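Losel workshop reopens with desktop repair course

The computer repair workshop on the ground floor of the Leckie building in Losel reopened to the public on Wednesday, 11th October, with a course on taking apart and rebuilding desktop computers. The course has 32 places and runs for six weeks. It is taught by Beathag MacKinnon, who ran the former repair desk at Pekport until it closed in January.

The opening session dealt with the inside of a full-size desktop tower. MacKinnon asks that the case be laid on its side before any work begins, so that the motherboard faces up and the power supply and drive cage can be reached without lifting anything.

"People want to start pulling cables right away," MacKinnon said. "I would like them to spend the first ten minutes finding out what is in there and where it goes."
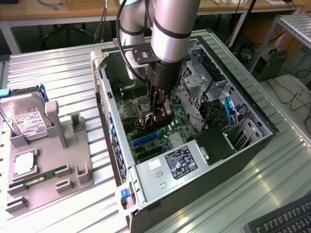 Parts kept in order

Small parts removed from a computer are kept in a gray plastic tray beside the case. A 3.5-inch hard drive has its own place in the tray, and so do the processor and memory. Participants are told to put each part back in its slot whenever they stop work, even for a short break.

MacKinnon said most of the damage she saw at Pekport came from parts left loose on a bench. Processors were set down on the wrong side, and memory modules were stacked on top of one another or slid under paperwork. She wants the tray within reach at all times and the rest of the bench kept clear of drinks and phones.

The second and third weeks cover processors and memory. With the processor out, the socket is exposed, and MacKinnon said it should be treated as the most delicate part of the machine. The retention lever is raised before the chip is lowered in, and the chip should drop into place under its own weight. Memory modules are handled by the edges and lined up with the notch before they are pressed down. 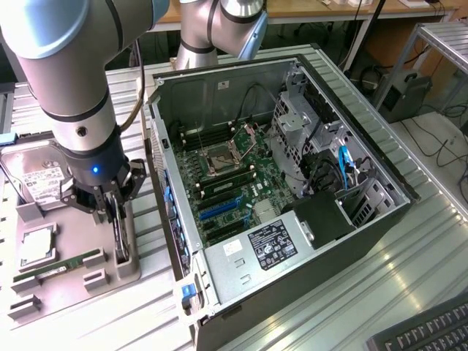

Later sessions deal with expansion cards, hard drives and cabling. Participants will write down each cable connection before unplugging it, and the final week is set aside for rebuilding a complete machine and starting it up. Anyone who misses a week can make it up at the open bench, held on the evening after each class.

The workshop is run by Konumport, a local reuse group that collects old desktop computers from homes and small offices. The group had 53 machines in storage at the time of the reopening. Those that can be repaired will be passed on to households in Losel, and the remainder will be stripped for usable drives, memory and power supplies. 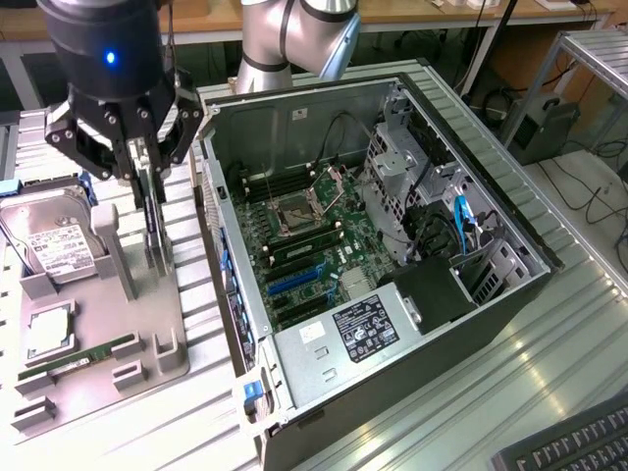
Hard drives from donated machines are wiped before they are used again. Owners who prefer to keep their drive can ask for it to be removed at drop-off, at no charge. Laptops, printers and monitors are not being accepted this season because of limited storage.

Only four places on the course were still open at the end of the first session. They can be reserved at the workshop front desk during opening hours. No tools are needed and no experience is required. A second course is planned for January if enough people sign up.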